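Workshop Tips: Setting Up Packing Tasks in Drandik

The following guidance is issued by Mindetti for households and small workshops that use the Drandik control software to plan simple packing jobs.

Set the grip width in the planner before any path is drawn. The opening should be wider than the item on both sides, with the fingers clear of the box.

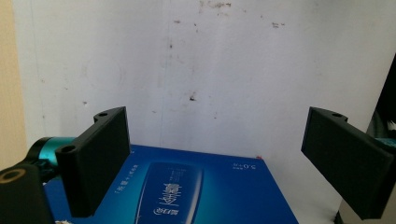
Save the open position under its own name, so that every later path can begin from it. Users of Daltari, the perception module, should run the edge finder at 2 heights and keep both results. Printed lids can confuse the finder. Where lettering or artwork covers the top of a carton, raise the contrast setting to 37 and repeat the pass. 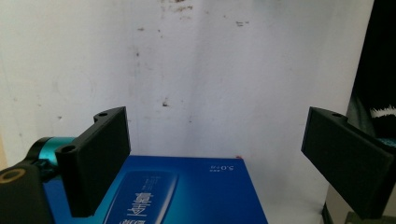
Marks on walls and work surfaces are sometimes read as small objects. Draw a mask over them in the Mak editor and store it with the job file. Masks made before the December update must be saved again. Keep about 3 recent versions of each job, and delete the rest.

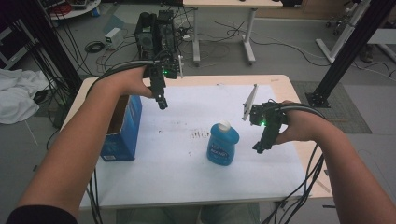 Should the bottle and the carton be planned as one job?
Separate jobs are recommended. Plan the carton first, lock its position in Drandik, and then load the bottle path. If the carton is moved, run the edge finder again before resuming.

Page revised Sep 14, 2018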